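Planet carrier cell, bench notebook
2026-06-23
Taltley shared workshop, back bench. Entry covers the gear loading task only; the gearbox housing is in the Gosselin binder. 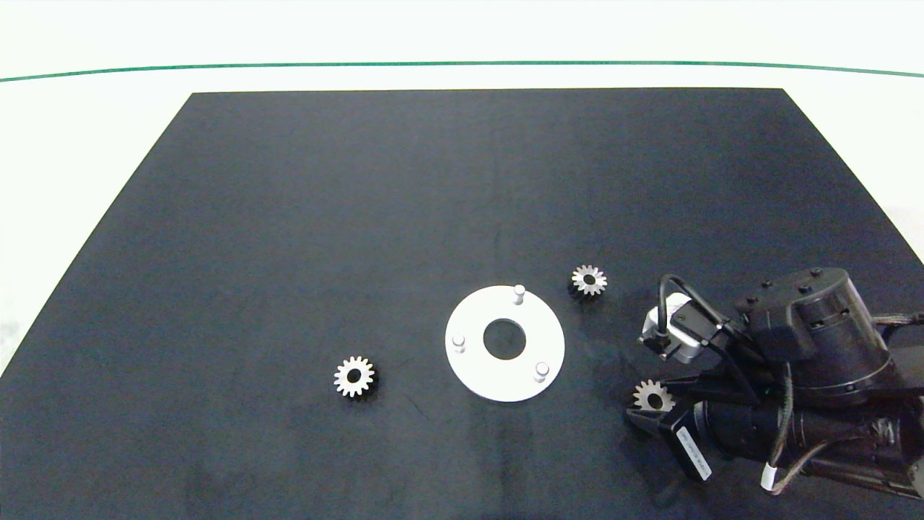
Goal for this stretch is unchanged: three spur gears onto the three pins of the carrier plate, from loose on the mat, with the arm doing all of the picking and placing. The sun gear and ring come later. No fixture under the plate yet. I want to know how far we get without one before spending time on a nest.

Gripping. Edge grip on the teeth still gives the most consistent pick, provided the fingers close across the full diameter and not on a chord. On a chord the gear rotates out of plane as the force comes up and ends a few degrees off level, and a few degrees is already too much for the pin. I shortened the approach so the fingers come down lower before closing. Fewer tilted picks after that, but the finger tips now brush the mat if the height offset is wrong, and there are scuffs in the mat to prove it. Mat thickness is not uniform where it has been creased. Moved the gear start positions away from the worst crease and left the mat alone otherwise.

Tried bare fingers and fingers with a strip of thin rubber. Rubber holds better and lets go worse. On release a tooth drags on the pad and the gear lifts slightly with the finger on one side, then drops back cocked on the pin. Went back to bare fingers for everything below.

Placing. Ran 40 full placements on the current settings, one gear each, counting a placement as good only if the gear sat flat on the plate without being touched afterward.

Good: 33
Bad: 7

Of the bad ones, four were the bore catching on the top of the pin and staying there, two were the plate sliding, and one was a dropped gear with no obvious cause. I did not find anything in the log for the drop. Gripper position reads normal until the gear is gone.

The rounded pin tops help more than I expected. With the first set of pins, which had a square end, even a small lateral error stopped the gear dead. The domed end gives some lead-in, and once the bore is past the dome it usually goes down under its own weight. If it stops halfway, a small circular motion before release frees it. Motion is in the script as "wiggle" (Brittany's name, keeping it). Radius needs to stay small. When I doubled it the arm pushed the whole plate across the mat.

Plate sliding is the real problem. The plate is light and the ring has a big hole in the middle, so there is not much of it touching the mat. Any side load from a jammed gear moves it, and after that the second and third pin positions are stale. Right now the script locates the plate once at the start. Options:

Relocate the plate before every placement. Costs time, no hardware.
Thin double-sided tape under the plate. Works, but then the plate has to be peeled off at the end and I don't want to do that by hand every cycle.
A shallow nest that picks up the inner hole. Cleanest. Needs a print and a way to hold the nest down.

Going with the first one for now. Added a look step between placements, wrist camera only, from a fixed pose over the plate. It finds the outer rim well, white on dark. Pin detection is weaker. Overhead light leaves a highlight on each pin top, and the circle fit locks onto the highlight in some poses and gives a center that is off toward the light. Dropping the exposure fixed most of it. Left the exposure locked at the lower value; the gears are still picked up fine at that setting.

Cable. The camera lead needs enough slack for full wrist rotation, and with that much slack it arches up over the camera. At one end of travel it pulls on the connector. I limited wrist rotation in software so the far end is never reached. The gear is symmetric enough that we never need it. If someone loads a different task on this arm, take the limit out, it is the line marked 242 in the config. Also check the bundled cables along the lower arm before long runs. One tie had worked loose and I replaced it.

Controller. Flustuva build from December is still what is on the machine. Brittany Charbonneau has a newer one on her laptop with the force threshold exposed as a parameter, which would let us detect the caught-bore case directly and start the wiggle only when needed. At present it runs on every placement. Asked her to hold off until the look step has had a proper run, so we are not changing two things at once.

Cycle time for all three gears, with the look step: 47 seconds on the last clean run. Slow, but I am not chasing speed yet. Most of it is the approach moves, which I have throttled on purpose.

To do:
Rerun the same number of placements with the look step on, same start positions.
Measure the pins again. One feels tighter than the other two, and I have not been marking which pin each failure was on. Start marking it.
Print the nest anyway, in case the look step is not enough.
Ask Flaler whether the next gear batch can have a small chamfer on both sides of the bore. Current ones are chamfered on one side only and I have been turning them chamfer down by hand before each run, so the good count above depends on that.
Put the square-end pins in the scrap tray so they don't get mixed in again.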